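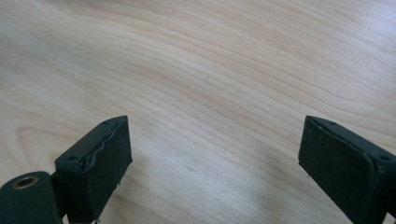

Jeltley Festival Screen 500

Outdoor projection screen for film festivals, open-air seasons and touring programs

Item no. 1593
Availability: in stock, ships from our Fleditz warehouse
Rental: available from April through September

The Jeltley Festival Screen 500 is a folding-frame projection screen for audiences seated outdoors or in large halls without a fixed screen. The picture area is 500 cm wide in 16:9 format. The frame is aluminum tube with locking hinges and folds down into two wheeled cases. Two people can put it up. A third is useful on the day if there is any wind.

The screen comes with a matte white front projection surface. A gray rear projection surface is sold separately and fits the same frame. Both attach with snap fasteners along all four sides, so you can change from one to the other without taking the frame down.

Where it is used

Most of our customers run short film festivals, summer series in parks and courtyards, and traveling programs that visit several towns in a row. The 500 is the size we suggest when the front row can sit at least one picture width back from the screen. For smaller courtyards and school gyms, look at the Jeltley 350, which uses the same legs and cases.

The surface is flat white with no gain coating. Seats far off to the side see nearly the same brightness as seats in the middle. It also means the projector has to supply all the light. Start after sunset. In June that can push a first feature past 9:30 p.m., and a program of shorts ahead of the feature is a good way to use the time while it gets fully dark.

Subtitles

If your program has subtitled films, order the high leg set. The standard legs put the bottom of the picture 120 cm off the ground, and on level ground people in the back rows will lose the lower line of text behind the heads in front. The high legs add 60 cm. They need the long guy lines, which are included in the set.

What is in the box

Folding frame in two cases
Matte white front surface in a carry bag
Standard leg set with adjustable feet
Four guy lines and ground stakes
Two weight plates for use on pavement
Spare snap fasteners and a setting tool
Printed setup guide

Specifications

Picture area: 500 x 281 cm
Format: 16:9 (black masking strips for wider formats sold separately)
Frame: aluminum, black finish
Weight with cases: 82 kg
Surface: matte white, flame retardant, washable
Packed size: two cases, each 140 x 50 x 40 cm
Maximum wind speed in use: 30 km/h with all guy lines fixed

Setting up

Unfold the frame face down on a clean tarp. Lock every hinge before you attach the surface. Start with the corners, then the middle of each side, then fill in the rest. If you work around from one corner you will end up several centimeters short on the last side and have to start again. Fit the legs, stand the frame up with one person on each side, and fix the guy lines before letting go.

In cold weather the surface is stiff and the last few snaps are hard to close. Leave it unrolled indoors for an hour first if you can.

Take the surface off if a storm is forecast. The bare frame can stay up overnight with the guy lines on — the surface should not.

Care

Wipe off dust with a soft dry cloth. For marks, use lukewarm water and a little dish soap, then rinse with clean water. Do not use alcohol or window cleaner. Let the surface dry fully before you fold it. Damp fabric left in the bag will spot within a few days and the spots do not come out.

Accessories

High leg set, item no. 1594
Gray rear projection surface, item no. 1601
Black side and bottom drapes, item no. 1612
Vilex speaker brackets, pair, item no. 1753
Replacement surface, matte white, item no. 1620

The Vilex brackets clamp to the legs and hold one speaker each, up to 15 kg. For anything heavier, use separate stands.

Rental

Rental is by the weekend or by the week. Weekend rentals are picked up on Friday and returned by noon on Monday. Touring festivals can collect in Fleditz and return the screen to our Kusuma depot for an added fee. Please reserve early for July and August. A deposit is due at booking and is paid back once the screen has been checked.

Warranty

Frame: five years. Surface: two years. Wind damage is not covered.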